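Home > Community > Around the House > Storage and Tidying

Thread: Where do you all keep the medicines? (bedroom box vs bathroom cabinet)

fernham_jill
Posted 12/23/19

Hello everyone, I hope you're all getting a bit of peace before the visitors descend. I've a question that will sound very dull next to all the talk of puddings on the other boards, but it's been nagging at me all week.

We have moved my mum in with us, into the small back bedroom, and with her came a carrier bag (a very full carrier bag) of tablets, creams, plasters, eye drops, a thermometer that beeps for no reason and what I think is every patient leaflet ever printed. At her old flat it all lived in the bathroom cabinet. Our bathroom cabinet is tiny and already holds my husband's shaving things and seven half-used bottles of sun cream, so it can't go there unless something gives.

What do you all do? I'd like her to be able to get at her own things without coming to find me, because she hates asking, bless her. But I'd also like to know what's in there and when it runs out. Do you have a drawer, a tin, one of those caddies with a handle? I saw a Belura caddy in the market hall and it was lovely, but it was 30 pounds and I did wince.

Jill

mossy_step
Posted the same morning

Not the bathroom, Jill, whatever you end up buying! Ours went in the bathroom for years and the boxes went soft and the labels curled up from all the steam. My pharmacist told me off about it when I took a bag of old things back to her. Somewhere cool and dry is what it says on most of the packets, if you can find your glasses to read it.

We use the top shelf of the airing cupboard. Before anyone shouts, the tank was taken out when we had the new boiler, so it's only a cupboard now, and a nice cool one at that.

Adelmo Vitale
Posted the same morning

Good morning Jill. I looked after my father at home for a long time and I tried all of it, the caddy, the drawer, the tin with the lid he couldn't open. My advice would be to spend nothing for the first month. Take a cardboard box that something came in, put it where your mum sits or sleeps, and watch what she reaches for. You will soon learn which things are wanted every day and which are only being carried from house to house out of loyalty. Then buy the caddy, if you still want it.

And write the date on the box when you open anything with drops in it. Eye drops in particular don't keep long once opened, the leaflet will tell you how long for hers.

tansy58
Posted in the afternoon

I'm going to disagree with Adelmo, very politely, because he was so kind about my chutney. An open box by the bed is all very well until the grandchildren come round, and at Christmas they do come round! Mine can find a packet of anything in the time it takes me to fill the kettle. Everything in this house goes up high in a cupboard with a catch on it, and that includes the vitamins, which look just like sweets if you're four.

Jill, are there little ones expected at yours?

fernham_jill
Posted in the afternoon

Oh, that's a very good point, Tansy, and yes, two of them, staying over until after New Year. I hadn't thought past Mum. I suppose it could be up high while they're here and down by her afterwards? She can't reach a high shelf any more, that's the trouble, so I'd have to be fetching it morning and night, and she'd be cross with me by Boxing Day.

Adelmo Vitale
Posted in the afternoon

Tansy is right, and I should have said so. We had no children in the house then, and I forget that other people do. Up high and shut away for the visit, certainly. I'd still say the box for afterwards. And if she gets cross, be cross back, my father rather enjoyed it.

worku_lane
Posted in the evening

May I put a word in for the lockable kind? We got a plain cash tin from the stationer's in Anlow, and my husband has the key on a ribbon round his neck. He can get in, the children can't, and it sits on his bedside table looking very official. The only bother is that it won't take the taller bottles, so his cough mixture lives separately with me.

mossy_step
Posted in the evening

A key on a ribbon would last a day and a half in our house. But I can see it would suit some!

fernham_jill
Posted in January

I'm back, and thank you all, you were a great help. In the end everything went on top of our wardrobe while the children were here and I did the fetching, and Mum was only cross twice. Once they'd gone home I had a proper sort-out. The leaflets for things she no longer takes went in the recycling, a whole bag of old tablets went back to the chemist, and what was left has gone into an ordinary cardboard box, as Adelmo said. I've stood it on the checked cloth while she makes up her mind where she wants it for good.

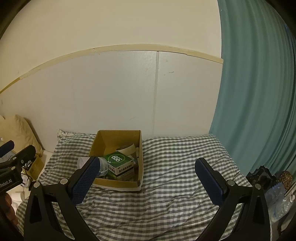
Photo: fernham_jill, shared in Storage and Tidying

The curtain is the teal one I was asking you all about in the autumn, and I'm still very pleased with it, it does cheer up that cream wall. I keep seeing the scuff on the white panel now, so if anybody has a good way of getting a dark mark off something slightly shiny, I'm all ears.

tansy58
Posted in January

Well done you, sorting all that in January when the rest of us are still eating the cheese. That teal is gorgeous. For the scuff, try a soft cloth with a drop of washing-up liquid first, and go gently, the scrubby sponges take the shine off and then you've a dull patch to look at instead.

I would still like to see a lid on that box, mind.

worku_lane
Posted in January

I'm with Tansy on the lid. A shoebox would give you one for nothing.

Adelmo Vitale
Posted in January

I think it looks very well as it is, Jill. With the top open your mum can see what she has. When the children come again you can lift the whole lot out of the way in one go. What does she make of it herself?

fernham_jill
Posted in January

She says it's "quite handy", and from Mum that's high praise. She has asked for the eye drops to go in a cup of their own so they don't get lost under everything, so I'm off to find one without a chip in it. I'll look out a shoebox too, Tansy, for the next visit.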